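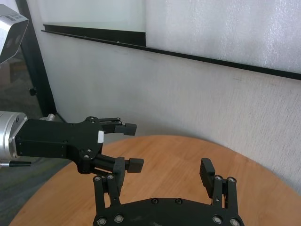

Die Übergabe ist der Teil des Aufbaus, an dem Fatima Ngubane am längsten gearbeitet hat. Zwei Arme, in der Werkstatt Muli und Kakel genannt, sollen ein weiches Objekt vom einen Greifer in den anderen bringen, ohne es abzulegen. Der Arbeitsraum liegt über einem runden Holztisch, und an der Stelle, an der übergeben wird, ist er eng: Die Backen der beiden Greifer stehen so dicht beieinander, dass sie sich fast berühren. »Den Abstand stellen wir nicht nach Augenmaß ein«, sagt Ngubane. »Der steht als Sperrvolumen in der Steuerung, und das Volumen hat die Form des Fingers mit Backe, nicht die eines Quaders. Mit dem Quader hätten wir gar nicht übergeben können.«

Gebaut wird bei Plornus, einer offenen Werkstatt in Ustivholm. Ngubane ist gelernte Zerspanungsmechanikerin und hat die Halterungen für die Kameras gezeichnet. Die Software stammt zum größeren Teil von Mercy Massawe, die beim Gespräch nach einer halben Stunde dazukommt und zuerst eine Zahl korrigiert. Für Adapter, Kabel, Halterungen und Rechner seien 2.190 Euro ausgegeben worden, nicht 2.000. Die Differenz entfällt auf Steckverbinder, die zweimal bestellt werden mussten. Die Arme selbst sind in der Summe nicht enthalten.

Die Finger arbeiten als Parallelgestänge. Der Vorteil, so Ngubane, liege in der Führung der Backen, die über den Hub ihre Ausrichtung annähernd behalten. Der Nachteil sei das Spiel in den Gelenken. »Jede Schraube in der Kinematik ist ein Lager. Wenn Sie die zu fest anziehen, läuft der Finger ruckartig. Ist sie zu lose, wandert die Backe unter Last.« Sie hat die Schrauben deshalb mit Sicherungslack gesetzt und prüft sie jeweils nach 70 Zyklen mit dem Schlüssel. Eine Messuhr wäre genauer, passt aber nicht zwischen die Backen, solange die Kamera montiert ist.

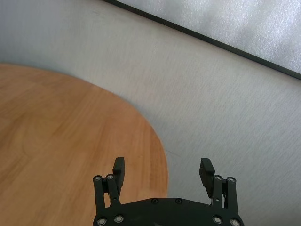 Geöffneter Greifer an der Tischkante, aufgenommen von der Kamera am Handgelenk.

Diese Perspektive ist für Massawe die wichtigste. Die eigenen Finger liegen immer an derselben Stelle im Bild, der Hintergrund bewegt sich. Daraus ergibt sich eine einfache Kontrolle: Verschieben sich die Fingeransätze gegenüber einer Referenzaufnahme, hat sich die Halterung verstellt. »Das Skript läuft vor jedem Start. Es vergleicht die Schraubenköpfe auf der Grundplatte, mehr nicht.« Im April hat es einmal angeschlagen, nachdem jemand den Arm an der Halterung angefasst und weggedreht hatte.

Die Tischkante war zunächst ein Problem. Die Segmentierung trennte Holz und Teppichboden zuverlässig, hielt den Bogen der Kante aber für die Kontur eines Objekts und schlug Griffpunkte daran vor. Massawe hat die Kante inzwischen als festen Kreis im Tischkoordinatensystem hinterlegt. Alles, was außerhalb liegt, wird verworfen. Einen eckigen Tisch wollte sie nicht. Der runde stand schon da, und für ihn waren die Posen bereits eingemessen.

Zum Greifen weicher Objekte gibt es zwei Schulen, sagt Ngubane, und sie rechnet sich zur langsamen.
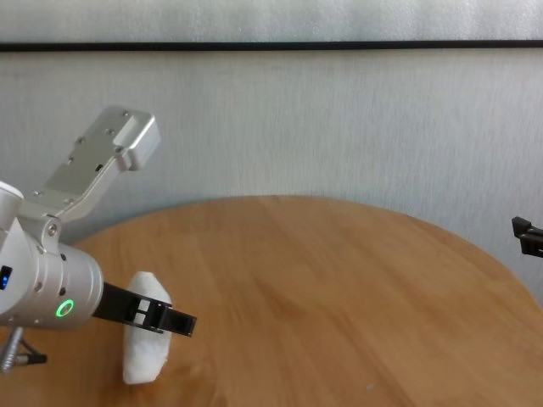 Der Finger fährt bis zum ersten Kontakt, hält an und schließt dann in kleinen Schritten weiter. Nach jedem Schritt wird der Motorstrom gelesen. Steigt er nicht an, gibt das Material noch nach. Bei Schaumstoff oder Stoff kann das lange dauern, weshalb die Zahl der Schritte auf 13 begrenzt ist. »Danach gilt der Griff als gesetzt, auch wenn der Strom noch flach ist. Sonst drückt er die Luft aus dem Ding, und beim Anheben rutscht es trotzdem.«

Folie verhält sich anders. Sie legt Falten, die Falten tragen kurzzeitig Last und brechen dann ein, und im Stromverlauf sieht das wie ein Kontaktverlust aus. Massawe filtert den Wert darum über ein längeres Fenster. Zusätzlich öffnet der abgebende Greifer erst, wenn der annehmende zwei gültige Messungen hintereinander gemeldet hat – eine reicht bei Folie nicht.

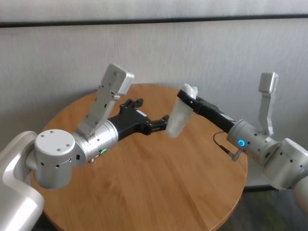
Muli (links) und Kakel über dem Tisch. Kakel hält das Objekt am oberen Ende.

Offen ist die Kabelführung. Unter den Handgelenken sitzen Steckverbinder, aus denen das Kabel mit einem Bogen zum Greifer läuft. Bei großen Drehwinkeln wird dieser Bogen knapp. Ngubane will den Drehbereich vorerst in der Software beschneiden und später einen abgewinkelten Stecker probieren. Massawe hält die Beschneidung für ausreichend und würde die Zeit lieber in die Kalibrierung der oberen Kamera stecken, deren Abgleich mit den Handgelenkkameras bisher von Hand erfolgt. Entschieden ist das nicht. Die Zeichnungen der Halterungen liegen bei Plornus im Werkstattordner und können dort kopiert werden, die Bohrbilder sind in der aktuellen Fassung noch ohne Toleranzangaben.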